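Skip to content Home Issues Authors Submit
Search this site Enter keywords Go

4. Results: what households put off, and why

4.1 Repair logs

Logs came back from 12 homes in Plundelton and 15 in Obura. Usable, mostly. Two of the Obura logs had pages missing and were kept anyway, with the gaps left blank and not filled by guesswork. Each household wrote down any upkeep job when it was first noticed, then again when someone did something about it. "Did something" was read loosely: a call to a handyman counted, buying the part counted, talking about it at dinner did not.

Gutters, door seals, bathroom caulk. Same jobs in both towns. Dripping taps got fixed quickly, usually by whoever sleeps nearest. Sticking windows waited longest. Several people wrote that they had stopped opening the window and so the job no longer seemed to exist, which made coding awkward (see the note on "dormant" items in Section 3). Kaijage coded these as open, Lenz as closed. We went with open.

4.2 Reminders

Half-way through the period the homes were given the Plorkovham checklist, a printed sheet for the fridge, one side per season. Response was uneven. Renters used it more than owners, wich we did not expect, often as something to show the landlord. Owners tended to say they knew the list already. Their logs do not really bear this out: furnace filters in particular went unmentioned until the sheet arrived, then showed up in a rush.

Nosance, the phone version, was tried in 3 homes only. Too few to say much. One household turned off the alerts in the first week. Another liked them but wanted jobs grouped by room and not by month, a request that also came up in interviews with paper users.

4.3 Rooms

Grouping by room changes the picture. Kitchens and baths take most of the entries and most of the money. Bedrooms get few entries, and those stay open longest: loose hinges, closet tracks, drafty outlets, chipped floor tile. Fig. 1. 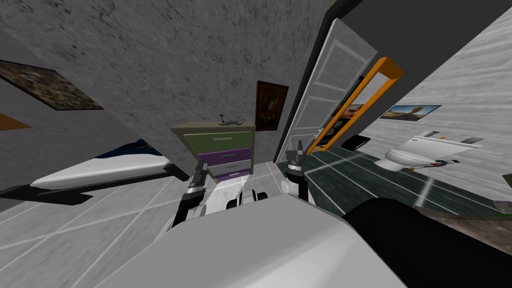
Figure 1. Bedroom with tiled floor, dresser and open doorway; simulated, tilted view.

Guest rooms were worse again. Jobs there were noticed when visitors were due and forgotten once they left, so the same hinge may appear in a log two times with no repair between. We treated repeats as one item. Counting them separately would raise the bedroom total but leave the order of rooms unchanged.

Cost was seldom the reason given. "Not in the way" was much more common, then "need a second person to hold it." Tool access came up in Obura, less so in Plundelton where neighbors lend. Whether a shared tool shelf would of helped is left for the follow-up visits.

Contact the editors | Copyright Kheri Kaijage and Kai Lenz | Back to top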